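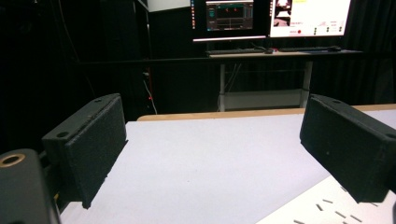
Demonstration Cell Inspection: Hand-Held Grippers
Site: Jorkness, teaching bay
Date: Friday, February 6, 2026
Procedure: Nustham rev. 11

1. Gripper fingers and pads
Both fingers open to full travel with no binding. OK
Foam pads seated, no lifting at the edges. OK
Finger screws checked with the driver. OK
Comment: Pads are replaced after 900 grasps. Log stands at 79 on the current set.

2. Work surface
Table stable, no rocking under hand load. OK
Small parts kept on the white sheet. OK
Comment: Gray stick pieces are hard to see against bare tabletop. Collect them before changing tasks. A piece under the board will tilt it.

3. Recording station
Operator can reach keyboard and mouse without crossing the table. OK
Disk space checked before first take. OK
Comment: Gokano logger dropped one take at start-up. Restarted, no repeat. Leave open until the next inspection.

4. Power strip task
Strip and plug free of cracks and exposed conductor. OK
Cord not connected to mains during demonstrations. OK
Strip marked as a training item. NOT OK
Comment: Label missing. Apply one to the underside so the top face stays the same as in earlier takes.

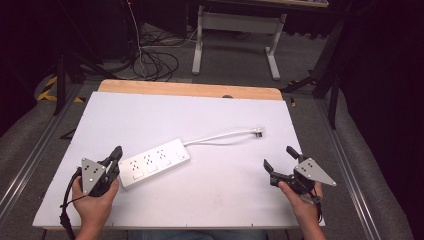

The operator should start each take with both grippers clear of the strip and the cord. Do not pull the plug by its prongs. If the cord wraps a finger, stop, open the gripper and discard the take.

5. Cables and floor
Gripper cable has slack through full arm reach. OK
Walkway clear of loose cable. NOT OK
Comment: Coil near the desk to be tied and moved under it. Kobori ties are in stock.

6. Operator
Break taken after 42 takes or on request. OK
Stop phrase agreed with the station operator. OK

Result: Pass with two actions, items 4 and 5. Both to be closed before the next session.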